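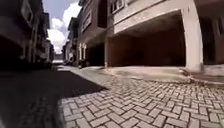 Kistano Lane, in the afternoon.

The last parcel was for number 48. She had the Romska van until four and the lane was long, so she left it at the corner and walked, keeping to the shade. The box was light. The label said Kalinowski, in block letters, with no first name.

She had grown up at number 9. The bricks had been new then, and her father used to make her walk the zigzags heel to toe while he looked for his keys.

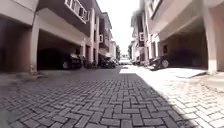

Clalcombe Quarterly - Issue 19 - p. 200

A radio was playing somewhere upstairs. She passed a dark car in a carport and did not look up at the balcony over it. Somebody else hung their wash at number 9 now.

At 48 she rang twice. An old man came down in his socks and signed for the box.

"You walk like you know the place," he said.

"I used to," she said.

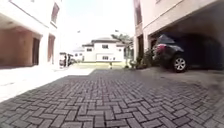
Does the driver ever tell him which house was hers?
She tells him in the next part, when she comes back in April with a second parcel.

He asked if she wanted some water. She said she did, and waited by the door while he went to get it.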